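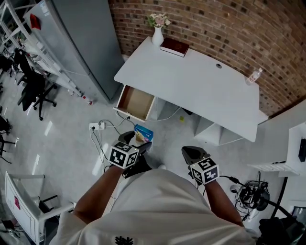

A Vindden desk against the brick wall at Prekov, with the drawer pulled out and the cubby unit below.

Study rooms at Prekov get new desks and under-desk storage

The furniture change in the study rooms at Prekov, the former mill building on the canal side of the campus, entered its second phase in September. A total of 40 desks will be replaced on the upper two floors. The work is being done by Umier, which also supplied the reading tables on the ground floor.

The new model is the Vindden, a white desk with a smooth top, a cable grommet in the middle and one shallow drawer at the front left. It takes the place of a heavier desk with a full pedestal on each side. The pedestals left little room for a chair and made it hard to reach the wall outlets when the desk was pushed back.

The drawer has a white front panel and a light brown wooden interior. It is meant for paper, pens and small tools. The runners are rated for a load of 5 kilograms, and users are asked to keep heavy books on the desktop or in the storage unit below. The drawer has no lock. Lockers in the corridor remain available for personal items and are not affected by the change.

Storage under the right half of the desk is provided by a separate open unit in white, sold as the Kotian. It has angled dividers and no doors. The unit is not fixed to the desk and can be moved to the other side by a left-handed user or taken out entirely. Umier will collect any units that are not wanted at the end of the phase.

Terence Stockdale, who manages fittings for the building, said the choice was decided mainly by the walls. The red-brown brick on the upper floors is original and may not be drilled, so wall-mounted shelves and cable ducts were ruled out early on.

"Everything has to stand on the floor or on the desk," Stockdale said. "We looked at 2 desks with a rear shelf, but the shelf sat right where the brick is most uneven. A plain top pushed up to the wall gave us more usable depth."

The old desks had a notch along the back edge for cables. With the desk against the brick, plugs had to be passed down before the desk was set in place, and the cables were often pinched. The grommet allows a cable to be fed through from above at any time. It is small, and larger plugs will not pass through it. For those, the cable has to be fed up from below, device end first.

Power is still supplied by strips on the floor between the desk and the chair. Stockdale described this as a temporary arrangement. A tray that clips under the desktop has been ordered and will be fitted in the last phase, after which the strips will be moved off the concrete. Until then, users should keep cables clear of the chair position and should not connect one strip to another. Damaged strips can be handed in at the front desk for exchange.

The concrete floor has not been treated or covered. Felt pads were tested under the desk legs and dropped, as they picked up grit and left marks. The desks now stand on hard plastic feet with a height adjustment of 2 centimeters, enough to level them on most parts of the floor. Two rooms at the north end slope more than this and will receive packing plates.

Vases, books and drinks are allowed on the desktops under the existing house rules, and bottles must be closed. The tops should be wiped with a damp cloth only. Scouring powder dulls the gloss, and the supplier will not replace tops damaged in this way.

The old desks are being stored in the loading bay. Departments may claim them free of charge by sending a room number and a contact name to the fittings office, and must arrange their own transport. Desks not claimed by the end of the phase will be taken apart and the steel frames recycled.

Rooms are closed from 8 a.m. to noon while desks are being changed. Closures are posted on the door of each room.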